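Werkstattbuch, Dezember
Projekt Isar (Fahrplattform, Eigenbau)

Linker Antrieb wieder drin, diesmal mit 2 Schrauben M4 statt Klemmring. Wellenspiel ist weg. Encoder liefert links 1.000 Impulse pro Umdrehung, rechts nur 800, das ist noch die alte Scheibe vom Vivholm-Motor. Im Code pro Seite getrennt eingetragen, bis Ersatz da ist.

Akku im Heck festgezurrt. Regler von Gilchrist wird beim Anfahren warm, Lüfter fehlt noch. Not-Aus zweimal aufgebockt geprüft, fällt sauber ab.

Für draußen kommt der breite Plattenweg in Frage, hinten das lange Gebäude, links und rechts parkende Zweiräder. Die Mitte ist als Fahrspur vorgesehen, Abstand zu den Rollern groß einstellen. Fugen im Belag beim Fahrwerk bedenken.

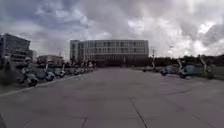
Heft 2

Offen: Lüfter, Encoderscheibe rechts, Stecker am Heck beschriften. Wer an den Wandness-Rahmen geht, bitte den Inbus zurück in die Schublade.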